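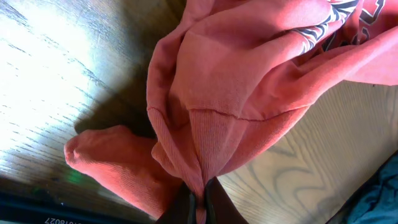 5.3 The failure of the grasp monitor

Of the 836 folding attempts logged in June, most of the failures were dull. The arm missed the garment, or the planner gave up, or someone had left the emergency stop pressed in since lunch. This section deals with a different sort of failure, in which the system did something plainly wrong and reported that everything was fine.

The grasp monitor, which we took over from the Kastwood project with few changes, decides whether the gripper is holding cloth by looking at how far apart the fingers are once they stop moving. If they close completely, the grasp is empty. If they stop short, there must be something between them. The rule works well for T-shirts and tea towels. It works badly for anything with a ribbed waistband, and sweatshirts are mostly waistband as far as the gripper is concerned.

Figure 4. A typical grasp on what is likely a sweatshirt. The ribbing is gathered tightly between the two fingers, and the seam above it separates the ribbed section from the body of the garment.

A bunch of the kind shown in Figure 4 holds the fingers apart, so the monitor sees a solid grasp and approves the lift. What it can't see is how many layers are in the bunch. A sweatshirt hem has a front and a back, and the fold plan assumes the gripper has both. In the bad cases it had the front only, folded over on itself enough times to feel like two layers. The arm then lifted the front of the garment, carried it across the table with great confidence, and left the back where it was. The result was logged as a completed fold. It was closer to an unmade bed.

We found the fault on a Sunday, when an overnight run finished with a perfect score. Nothing we have built has ever earned a perfect score, so we watched the video. The monitor had approved every grasp in a batch of 100, including 30 in which only one layer was held. The Dridel scoring script had then taken the monitor's word for it, as we had told it to, and passed the good news along to the results table. All figures in Section 4 were recomputed by hand after this, and they are lower than the ones in our earlier workshop paper. We regret the earlier ones, which were very pleasant to present.

There was also a safety side to the problem. When the gripper holds one layer and the other is snagged, the arm pulls against the snag. Our force limit was set for light garments and should have stopped the motion. It didn't, as the stretch in the ribbing spread the load over a long pull and the force never rose quickly enough to trip the check. In two runs the garment came free all at once and the arm swung past its target before stopping. The work area was clear both times. We have since added a limit on total pull distance, and the light curtain, which had been switched off during tuning and then forgotten, is on again – with a label.

We tried two repairs. The first was to raise the closing force, on the theory that a firmer squeeze would tell two layers from one. It left dents in the cuffs and told us nothing. The second was a short test lift: the gripper raises the hem a little, pauses, and the overhead camera checks whether any of the hem has stayed on the table. This catches most one-layer grasps, at the cost of making every fold slower. It does poorly when the printed front of a garment hangs over the part we need to see, and large dark graphics confuse the Rilel segmenter in ways we have not sorted out. On plain garments it behaves.

The Hoekstra gripper itself was never at fault. It closed when asked and held what it was given. The finger gap remains in the monitor as a first check for empty grasps, but it no longer has any say in whether a fold counts as finished.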